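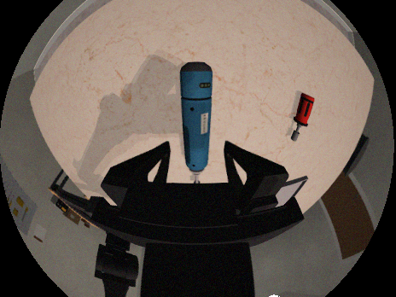 Niloufar Moradi on The Jaritz Road
Interview by Janaína Lacerda

Niloufar Moradi has brought the wrong notebook. She wanted to show me the one from her first trip to Kendiseck, with the hand-drawn map of the checkpoints, and what she has pulled out of her bag is full of shopping lists and German verbs. She laughs, orders tea, and draws the map again from memory on the back of a receipt. It takes her a minute and a half, and she gets every bridge.

The Jaritz Road is her first book, and I read it in two sittings. It follows the local interpreters who worked for the peacekeeping mission in the Hirnine valley, from the week the first foreign officers arrived until the last convoy went back over the pass. There are plenty of books by the officers. Moradi wanted the people sitting next to them.

"They were in the room for everything," she says. "Every ceasefire talk, every row about a stolen generator, every visit to a widow. And then you open the official history and they're in the acknowledgements. All of them in one line!"

She came to the subject by accident. She had been hired to sort a collection of mission papers that had sat for years in a former customs house in Jaritz, and was meant to stay for a summer. The papers were mostly fuel returns and duty rosters, dull enough that she began reading the margins for company. The interpreters wrote in the margins. They corrected place names, they noted that a certain elder was deaf in one ear and should be seated on the left, and in one case someone had pencilled next to a colonel's summary of a meeting: he did not say this.

"I sat back in my chair when I saw that," Moradi says. "Five words. I knew I wanted to find whoever had written them."

Finding that person took her two years, and the chapter about it is the best thing in the book. I won't spoil it. She wrote to former staff, then to their cousins, then to a football club in Kendiseck whose team sheets turned out to share a good many surnames with the mission payroll. The payroll lists 176 interpreters over the whole period. She recorded interviews with 123 people in the end, counting drivers, clerks and family members as well as the interpreters themselves, and she did nearly all of the talking in the language of the valley.

How good was hers when she started?

"Terrible. I'd learned it from a grammar written for missionaries, so I could say 'the shepherd repents' and I couldn't ask for a bus ticket. But that helped, you know? They'd all spent years watching foreigners get it wrong. They started correcting me, and once a person is correcting you they've stopped being careful."

A lot of what they told her concerns small choices made at speed. A major insults a village headman without knowing it. Do you translate the insult? One man, called Darvan in the book, says he never once changed a word and was proud of it. His old colleague, interviewed in the same kitchen on the same evening, says that he himself changed words every day and that Darvan is only alive because of it. Moradi prints both accounts and lets the argument run for four pages, with the tea going round.

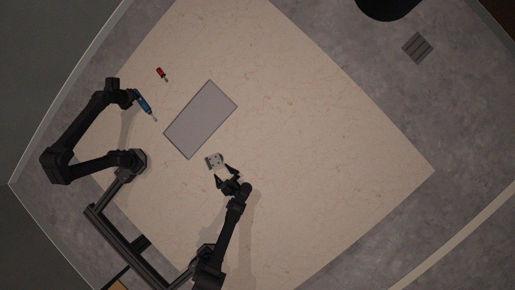
I ask her whether she was tempted to decide between them. She thinks about it for quite a while.

"I had a draft where I did. My editor put a line through it and she was right. I was so sure of myself in that draft -- I'd read the transcripts, I had the dates, I thought I could say who'd remembered properly. But I wasn't in the truck. What I could do was check the things that can be checked, like which road was open that month, and put that in the notes for anybody who wants it."

The notes are well worth having, by the way. There are nearly 50 pages of them, and they contain some of the liveliest writing in the book, including a wonderful digression on how the road got its name when it doesn't, strictly speaking, reach Jaritz. (It stops at the river. You took the ferry, or you waited for August and walked.)

Where The Jaritz Road is hardest to read is in its last third, after the mission leaves. The interpreters had been promised a resettlement scheme. Some were given papers and some weren't, and the rules on who qualified were changed twice. Moradi reproduces one application form in full, all nine pages, with the answers of a woman who had worked for the mission from the beginning. Under "other relevant experience" she has written: see above, my life.

"She gave me that form herself," Moradi says. "She'd kept a copy because she was a copy-keeping sort of person. She'd been refused for want of a supervisor's signature. The supervisor had gone home. She did get out eventually, she teaches now, she's very funny about it and also not funny about it at all. I read her the chapter over the telephone before it went to print and she asked me to change one thing, the colour of her coat."

Did she change it?

"Of course! It was green."

Moradi is less willing to talk about policy. Reviewers have wanted her to say that the mission failed, or that it was badly run but kept the peace, and she wriggles when I try it too. The fighting in the lower valley did stop. The schools reopened, and the road was mended as far as the river. She gives all of this its due. She also gives the names of those who were threatened for having helped, and the dates on which they asked for protection, and the dates of the replies. I came away thinking she had a very clear opinion and had decided I could work it out from the dates.

The book almost didn't appear. Three larger publishers turned it down, one of them twice, before Kordestani took it on with a first printing of 300 copies. Those went within a month, many to readers who had served in the valley and bought a second copy to send to someone. Letters have been coming since then, and Moradi answers every one. A retired signals officer posted her a cassette of a meeting she had only known from his own side's minutes. You can hear the interpreter cough, she says, delighted, and then ask the general very politely to use shorter sentences.

A new edition comes out in September with an extra chapter built around that cassette and with the hand-drawn map, properly inked this time, inside the front cover. She is also working on something about the ferrymen, though she says it may only be an article. She has their logbooks and they are in a dreadful state, river water and engine oil on every page.

I asked if I could keep the receipt with the map on it. She turned it over, saw it was for the printing of her own index, and said she needed it for her tax. I took a tracing on a napkin, and I've since found that I put the second bridge on the wrong side of the mill.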